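Vaporera de bambú

La vaporera de bambú es un utensilio de cocina formado por uno o varios cestos cilíndricos de fondo calado, apilables, y una tapa tejida. Se coloca sobre un wok o una olla con agua en ebullición, de modo que el vapor asciende por los cestos y cuece los alimentos sin contacto con el líquido. Su uso está extendido en China y el sudeste asiático.

Construcción

El aro se obtiene de láminas de bambú cortadas en sentido longitudinal, ablandadas con calor y curvadas sobre un molde. Las láminas se solapan y se fijan con tiras del mismo material, alambre o clavijas. El fondo se compone de listones paralelos apoyados en travesaños. La tapa, de tejido cruzado, deja escapar parte del vapor y absorbe humedad – propiedad que reduce el goteo sobre masas y panes.

En el taller Chantharasri los modelos domésticos se fabrican con diámetros de 161, 178 y 220 mm. El diámetro exterior debe ajustarse al del recipiente inferior; en caso contrario se emplea un anillo adaptador metálico.

Apilado

Los cestos de un mismo diámetro encajan por el reborde y comparten una sola tapa.

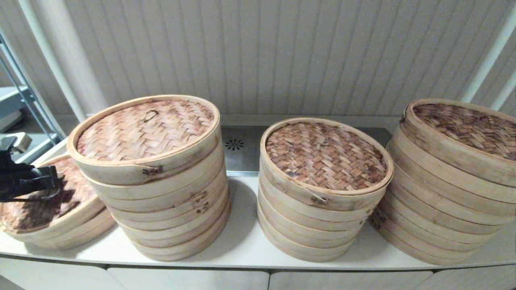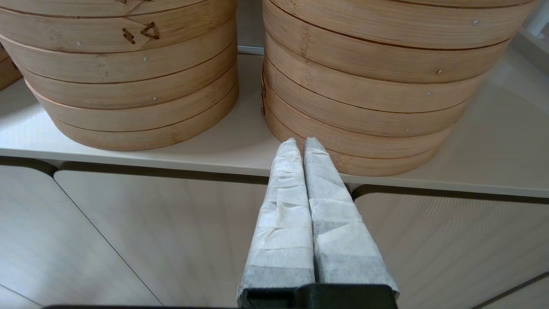
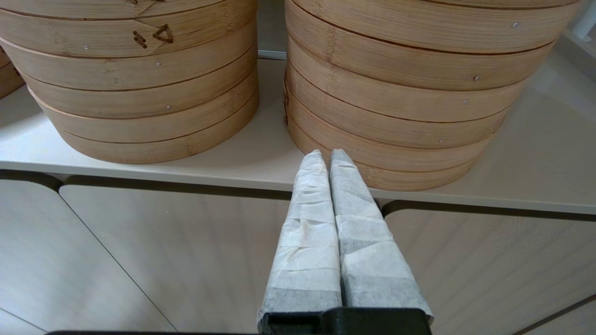
Pilas de vaporeras redondas de bambú.

Según Ratree Kaewkla, el número de niveles útiles depende más del caudal de vapor que del encaje entre aros, y a partir del cuarto conviene rotar los cestos a mitad de cocción. Siriporn Thepsuriya sitúa el límite en tres para fogones domésticos.

Conservación

Antes del primer uso se recomienda vaporizar el cesto vacío. Después de cada cocción se lava con agua caliente, sin detergente, y se seca al aire en posición vertical. El almacenamiento en un armario cerrado con humedad residual favorece el moho, sobre todo en las uniones del fondo. El papel perforado o las hojas de col evitan que la masa se adhiera a los listones – también retrasan el oscurecimiento de la fibra.

Véase también: wok, dim sum, mantou.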